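Write the rule where the hand goes

I've been on the rota at Sturlow long enough to have seen three versions of the operating rules, and I want to make a case for the shortest of them. I know this will annoy some people. I helped write the longest one, so I'm annoying myself as well.

For anyone who doesn't know our place, we do laundry handling trials. Arms pick up garments, shift them between bins, sometimes fold them, mostly drop them, and people stand nearby and decide whether it counted. It's a nice job if you like cloth and don't mind repetition. Our rules started as one side of paper that Ecaterina Zamfir wrote on a train. By last January they were 61 clauses in a shared document with its own table of contents, and I can tell you that hardly any of us could have named more than a handful of them at the bench. I tested this on myself one lunchtime. I managed 9, and I'd drafted a good chunk of the thing!

So what went wrong? My view is that we wrote rules for the reader we were scared of, which was an auditor, and forgot the reader we had, which was a slightly tired person with one arm already reaching towards a bin.

Take clause 14 (I'm quoting from memory, but it's burned in). "Personnel shall ensure that the workspace is in a suitable condition prior to commencement of automated motion." Lovely. Nobody could disagree with it. Now stand at the table at ten to five with a session half done and tell me what it wants from you. Does a sleeve hanging out of the bin count as unsuitable? Does it matter which side it's hanging on? Is a bin near the edge of the table fine if it was fine yesterday? You end up doing what you always did and ticking the box, and the box fills up with ticks, and everyone feels safer.

Ecaterina's original said: "Look at both bins. If cloth is over the side, decide whether you mean it to be." That's the whole rule, and I think it's close to perfect. It tells you where to look and it makes you choose. It also admits something the long version never did, that cloth over the side is quite often what you want. If all you ever give the arm is a neat pile sitting politely below the rim, you'll get a robot that's brilliant at neat piles, and I have never in my life met a neat pile of washing.
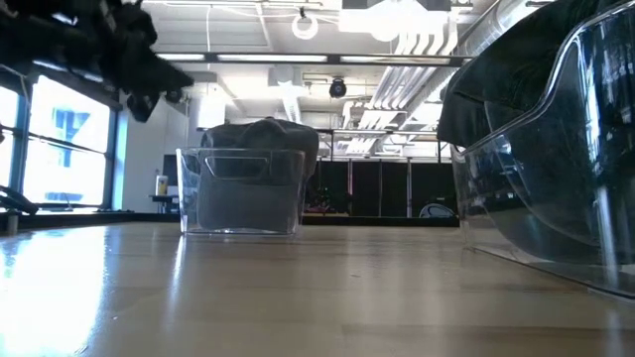 Dark fabric is where I got properly converted. We had a clause on lighting, four sub-clauses in fact, all to do with brightness at the bench. You could meet every one of them and still have a heap of black cloth that read as one big lump with no top and no folds, sitting in a clear plastic bin that was throwing highlights back at you from every corner. Daylight across a polished table does the same thing to the wood. The clause was measuring the room when the trouble was in the bin. What I do now is look at the live view before the first pick and ask whether I could point to the bit of cloth I'd grab. If I can't, I don't start. It's a rule you can teach in the time it takes to put your badge on, and it catches things the light meter never did.

I should be fair to the other side, because Arne Wunderlich has argued it to my face many times and he's no fool. Arne's point is that short rules lean on judgement, and judgement is the first thing to go when people are new or bored or want to get home. A long rule book, he says, is a memory for the whole group. Somebody once got a knuckle trapped, so there's a clause, and the clause stays there after that person has moved on to another job and taken the story with them. Strip it out and you'll learn the lesson again with somebody else's knuckle.

I think he's right about the memory and wrong about where to keep it. We have a log. The log is a great place for the knuckle story, with all the detail you like, and I'd happily make every new starter read it over a cup of tea. What I don't want is the story squashed into a sentence beginning "Personnel shall" and filed between the one about lanyards and the one about food. It loses everything that made it stick.

There's also the matter of what belongs in writing at all. Anything that can hurt you should be done by the machine before it's done by the memo. Speed limits live in the controller. The stop button is wired in and works whether or not you've read the page telling you where it is. The proper safety standards exist and we follow them, and I'm not suggesting that a chatty side of paper replaces a risk assessment – please don't write to me about that. I'm talking about the layer above, the house rules, the daily how-we-do-things-here. That's the layer that swells.

And it does swell. When we lent two people to Hasevari for a month, they came back with a rule about which way round the bin handles should face. At Hasevari that made sense, because their arm lifts the bins. Ours doesn't touch them. We had the handle rule for most of a year anyway! I faithfully turned bins round. I once told somebody off for not turning a bin round. Then a student from the Pokby project asked me what it was for and I opened my mouth and there wasn't anything in there.

That's why I'd now put a limit on the number. We've been trying 10. If you want an eleventh you have to say which one it's replacing, out loud, with the other people who work the bench in the room. It sounds childish and I thought so too. But the conversations have been the best we've had on good practice since I started. People defend rules they care about, and some rules get no defence at all, and off they go. The handle rule went in under a minute. Reach, on the other hand, took us a whole afternoon. Ecaterina wanted "never put your hand between the bins while the arm is live", Arne wanted the entire table, and we settled on the entire table because it's easier to remember and you can't argue about where "between" stops.

Each rule also has to pass what I've started calling the sleeve test, which is a silly name but there we are. Can you do it while holding a jumper? If a rule needs you to put the jumper down, find the laptop and look up a table, it isn't a bench rule. It might be a perfectly good maintenance rule, or something for whoever sets up the session in the morning. Put it on their sheet.

One thing I haven't solved is consistency between people. My idea of "decide whether you mean it to be" isn't quite Arne's. He'll tuck in a corner that I'd leave trailing, every time, and when you're collecting lots of trials that difference gets into your results whether you like it or not. The long document was meant to fix this and didn't (we still tucked differently, we just both ticked clause 14), but I can't claim the short one fixes it either. What's helped a bit is swapping over. We do 40 picks each and then change places, and the person who's just come off sets the bins for the person going on. You notice very quickly what somebody else thinks is normal. Dow, our sister site, do it by having one person set every bin all day, and they say it's lovely and consistent. I'm sure it is. I'd worry they've built an arm that understands one person's laundry.

If you run a bench like ours and your rules have a table of contents, here's what I'd suggest. Print them out, stand where your operators stand, and try to follow them with your hands full. Cross out any that you can't act on from that spot. Don't throw the crossed-out ones away yet, because a few will be somebody's knuckle and they need a home in the log. Then look at what's left and see if it would fit on a card.

Ours is stuck to the side of a cupboard with tape. Arne has already written something on it in pencil.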